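About Hutside

Hutside makes and repairs canvas awnings, porch curtains and the odd boat cover in a long, low building on the Trenton road. We have been doing it since Khang Vi bought an industrial sewing machine at an auction, under the impression that he was bidding on the table.

The table was very good. The machine was better, once somebody showed him which way the thread went. A neighbor asked for a porch curtain, then her sister wanted one, and by the following June he had given up his job selling office carpet and was measuring storefronts from a stepladder.

What we do

Mostly we put shade where people want it. Awnings for shops, curtains for porches, covers for boats that may or may not leave the driveway this year. We also fix things other people made, and sometimes things we made, back when we thought one row of stitching was plenty. We now use two.

There are 20 of us at last head count, and most of us can sew. The rest drive, answer the phone or climb ladders, and we try hard to keep those jobs separate.

Our largest order so far was 153 matching window awnings for the Miettinen apartments. They are dark green. We still see dark green when we close our eyes.

How we work

One of us comes to your place and measures. Then a different one of us measures again, a habit we picked up after a bakery awning came out four inches longer than the bakery. You get a written price, and it stays the price. Frames are welded in the back half of the building, fabric is cut in the front half, and the two meet on the morning of the install.

We keep our old patterns, all 3,205 of them, in flat drawers. If we made your awning, we can make it again. 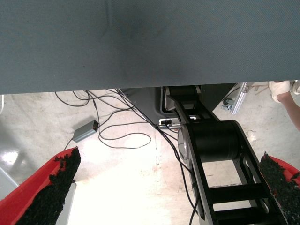

Where to find us

Our old shop was over the Caltel store, up a flight of stairs that took a personal dislike to rolls of canvas. The current place is at street level. Park on the left side, since the right belongs to the tire people and they are serious about it.

Bring a torn piece if you have one, or a phone number if you don't. Walk-ins are fine before noon. After that we are usually up a ladder, so ring the bell twice and give us a minute to get down.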